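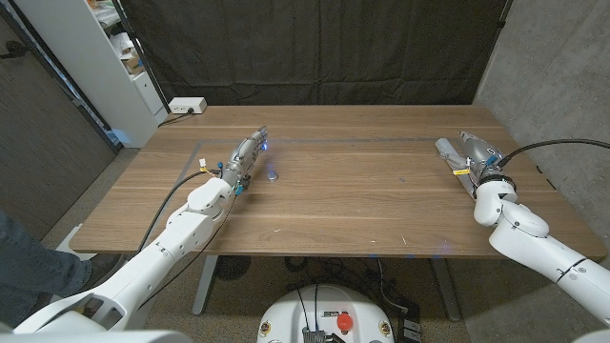

The Garnenitz work table in the shared laboratory, with gray tape marking a rectangle across the back half of the top.

Equipment and Furnishings Review: Garnenitz Wooden Work Table
Prepared by Britta Ostermann, Office of Facilities and Procurement
Issued 5/30/24

Summary of Findings

The Garnenitz is a wide rectangular wooden table sold by Drevidach for offices, teaching rooms and light laboratory use. The Office purchased one unit for the shared laboratory in the Cinport building in March and has reviewed it for general suitability. It is recommended for bench work, equipment setups and meetings. It is not recommended for wet work or for rooms in which the furniture is moved every day.

Delivery and Assembly

The table arrived in two cartons. The top was well protected at the corners and showed no shipping damage. The printed instructions are clear except at the step where the leg brackets are attached, where the left and right brackets are drawn as though they were identical. They are not, and our staff had to remove one pair and start that step again. Two people completed the assembly. A hex key is supplied, but departments with access to a powered driver should use one with the torque set low.

The finished table stands 30 inches high, which suits a standard office chair. It is low for prolonged standing work. Drevidach offers a taller leg set as a separate item, and the Office has not tested it.

Work Surface

The top is the strongest feature of the table. It is wide enough for equipment to be brought in from both ends at once with a clear working area between. The grain runs lengthwise and is easy to see, which some users found attractive and others found distracting when looking for small metal parts. A plain mat in a solid color resolves the matter.

The surface accepts tape well. Laboratory staff use thin gray tape to mark off working areas, and test strips left in place for 25 days came away without lifting the finish. A trace of adhesive remained and was removed with a damp cloth and mild soap. Departments that mark their tables should replace worn strips promptly and should not lay new tape over old.

Resistance to wear is moderate. Small light specks and scuffs can be seen near the front edge, where sleeves, tools and cases make the most contact. They do not affect use, though they are more visible than the product literature would lead a buyer to expect. The Kos table, which the Office reviewed previously, has a harder coated top and hides this kind of wear better. It is also narrower and was judged too noisy when metal objects were set down on it.
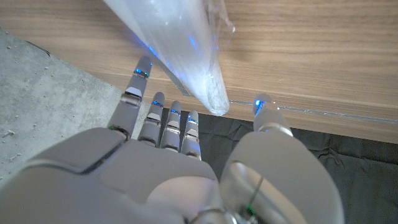
The edges are comfortable to rest a forearm against, and no splinters or raised grain were reported during the review period. Reaching the far side of the top from a seated position is difficult for shorter users. Items needed often should be kept toward the front.

Power and Cables

The Garnenitz has no built-in outlets, cable tray or grommet holes. The laboratory keeps a white power strip at the back left corner of the top, with a cord running down behind the table. The arrangement is serviceable but takes up surface space, and heavier cables tend to arch across the working area unless they are clipped. Buyers should allow for a clamp-on tray in their budget. The underside accepts short wood screws, and pilot holes are advised.

Stability

No rocking was noted on a level floor. The adjustable feet have a short range of travel and could not fully correct for the slope near the laboratory's floor drain, so the table was placed elsewhere in the room. The bracket bolts were checked once after assembly and two required a quarter turn.

Price and Terms

The unit was purchased for $2,000, including delivery to the building entrance. Transport to the room was not included. That price is high for a table with no storage and no provision for cables. Departments with a limited budget may find the Kos adequate for clerical use.

Recommendation

Approved for purchase. Requests should state the intended room, the preferred leg height and whether a cable tray is needed. Requests for more than one unit should be sent to the Office before a quote is obtained from Drevidach.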